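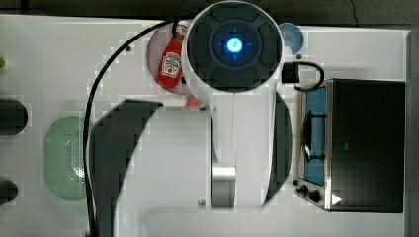 Why does my homemade lip balm turn grainy after a few weeks?

Home Skin & Body Lips Soap Hair Ask Log in

Last updated in September

Evdokia Tzavaras

Hello everyone, I've been reading here for a long time and finally have something to ask, so please bear with me because I do tend to go on a bit.

I started making my own lip balm last winter after years of buying the same vanilla stick from Huretti, which they seem to have stopped making (if anyone knows where to find the old one in the plain tube, please tell me and I will forget this whole project!). My first batch was wonderful. It was smooth and soft, it had a little shine, and it smelled faintly of cocoa. I gave most of it to my sister and her girls and they asked for more, and you can imagine how pleased I was with myself.

The trouble is everything I've made after that. The balm looks perfect when it sets and it stays nice for two or three weeks, and then one morning I put it on and it feels like there's fine sand in it. The grains do melt if I rub for a while, so I don't think it's dirt or anything nasty, but it isn't pleasant and I certainly can't give it away like that.

My recipe, by weight, is two parts shea butter, one part beeswax pellets, one part cocoa butter and one part sweet almond oil, with a few drops of vanilla oil at the end. I melt it all together in a glass measuring cup standing in a saucepan of simmering water, stir with a chopstick, and pour into little tins. Then I leave the tins on the windowsill over the sink until they're firm. In summer that can take most of the afternoon. The shea is the unrefined kind from Narkach, the yellowish one with the nutty smell. I bought a big tub because it was so much cheaper that way.

So my questions are these. Is it the shea? Is it the beeswax not melting all the way? Should I be stirring longer? And can I rescue the 51 tins I've already poured for my cousin's craft table, or do I have to start over? I would really hate to throw all that away. I also wonder if the vanilla could be to blame, as I changed to a different one after the first batch.

Thank you so much in advance, and thank you for all the kind posts here that got me started.

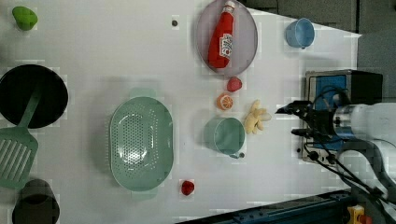

3 replies, sorted by oldest first

Sotiris Politis

Welcome, Evdokia, and please don't throw anything away! What you have is a very common thing with shea butter and I've had it more times than I'd like to admit. It isn't spoiled and it isn't dirty, and I'm fairly sure your vanilla is innocent.

Shea butter is a mix of different fats, and they don't all harden at the same temperature. When the melted balm cools slowly, the harder ones get a head start and gather into tiny crystals before the softer ones have set around them. Those crystals are your sand. They can also keep growing after the balm is in the tin, and that's why it seems fine at first and then surprises you weeks later. A tin that gets warm in a pocket or a parked car, goes half soft, and then cools down again at its own pace will do the very same thing even if you made it perfectly. Cocoa butter can misbehave in the same way, so with both in one recipe you have two chances at it.

If the beeswax hadn't melted properly you would normally notice that the same day, as harder little lumps or flecks, often at the bottom of the tin. You say the grains melt when you rub them, and that sounds much more like the butters.

Now for the tins. I would do one or two first and wait a while before you commit to the whole lot, but the method is simple enough:

Scoop the balm out and put it back in your glass cup over gentle heat. Let it melt completely, until it is clear and you can see no cloudiness at all, and then keep it there a while longer. I take mine to 140 on the old Fahrenheit thermometer I use for yogurt, then turn the burner down and give it plenty of time. People are often in a hurry at this stage, and I was too. If a few bits of the harder fat are still hanging around when you pour, everything else will gather on them.

Take it off the heat and stir while it cools a little, scraping the sides, until it just begins to look thicker. Add your vanilla then, so you don't cook the scent out of it. Pour quickly.

Then put the tins straight in the refrigerator, or the freezer if you have a flat spot. Mine go in the freezer on a cookie sheet and come out when they're hard all through. Let them come back to room temperature with the lids off and wipe away any moisture before you close them, as you don't want water trapped under the lid.

I'm afraid the windowsill has to go. I know it's handy (mine was the top of the radiator cover, if you can believe it) but a whole afternoon of slow cooling is the very thing those crystals like best.

One more thought about your recipe. You have quite a lot of shea in there. It's lovely on the lips, but if you're selling at a table in warm weather you might take it down a bit and make up the difference with almond oil and a touch more beeswax. You'd get a slightly firmer stick or tin that forgives you more. I went back and forth on mine for most of a year and have a notebook full of grumbling about it, so try a tiny batch before you change everything.

And do put labels on them with what's inside, especially the almond oil, for anybody with a nut allergy. Shea comes from a nut too, so I write that one out as well.

Good luck with the craft table, and tell us how the first tins come out!

spanos_fan

just buy refined shea. never had grains with it. the Spanos one is fine and its white so it doesnt turn your balm yellow either

marigold6

I agree with nearly everything Sotiris wrote, and I'd only like to add a few things from my own kitchen, where I make balm for our school fair every fall with whichever of the moms I can talk into it.

Refined shea does help some people, but I've had grainy balm from refined too, so please don't run out and replace your big tub on account of it. It's the cooling that matters most. The unrefined one has that nutty smell, which I happen to love under vanilla, though my husband says it smells like a barn.

Check how old your tub is, and look at the shea itself before you melt it. If you rub a bit between your fingers and it's already gritty, then it got warm and cooled slowly on its way to you, which happens a lot with summer deliveries. You can still use it. It only means you need to be extra patient with the melting. If it smells sharp, or like old crayons, that's a different matter and I wouldn't put it on anybody's lips.

I also melt the beeswax by itself first, then add the butters, and the almond oil last. Beeswax needs more heat than the rest, and this way the butters aren't sitting over the steam all that time waiting for it. Keep the water at a simmer and don't let any splash in! A few drops of water in a balm is asking for trouble, so I dry my cup and my stirrer twice before I begin.

For pouring, I used to spill terribly until I bought a small Fikutness pitcher with a narrow spout. Any little pitcher with a good lip will do. Warm it with hot water and dry it well first, or the balm starts setting on the sides while you're still filling tins. And work in small amounts. With as many tins as you have, I'd remelt 6 at a time, which sounds slow but goes along nicely with the radio on.

As for the Huretti vanilla, my aunt was just as fond of it and I'm sorry to say I haven't seen it either. If you find out where it went I'd love to know.

Evdokia Tzavaras, replying to Sotiris Politis

Oh, thank you both so much, and you too, spanos_fan! I felt a bit silly about the windowsill when I read this. I've melted down the first 2 tins and they're in the freezer now, next to the peas. They look very smooth, but then they always do at the start, so I'll wait the few weeks and report back before I touch the others. My tub of shea is indeed gritty if I rub it, so I think you've solved that part as well, marigold6. It came in the middle of that hot spell and sat on the porch until I got home from work.

May I ask one small thing more? If I cut the shea down, do I take it off the unmelted weight in the recipe, or can I simply add extra oil and wax to the balm I already have? I'd rather use up what's in the tins if I can.

Sotiris Politis, replying to Evdokia Tzavaras

You can add to what you have, no trouble at all. Weigh the melted balm first so you know where you're starting, put in a little wax and a little oil, and drop some on a cold saucer to see how it sets. If it's too stiff, add oil, and if it slides about, add wax. Write down what you put in each time, or you'll never be able to make it again!

Get our newsletter with new posts from Skin & Body. We use cookies to keep you logged in and to remember your settings. Accept Manage choices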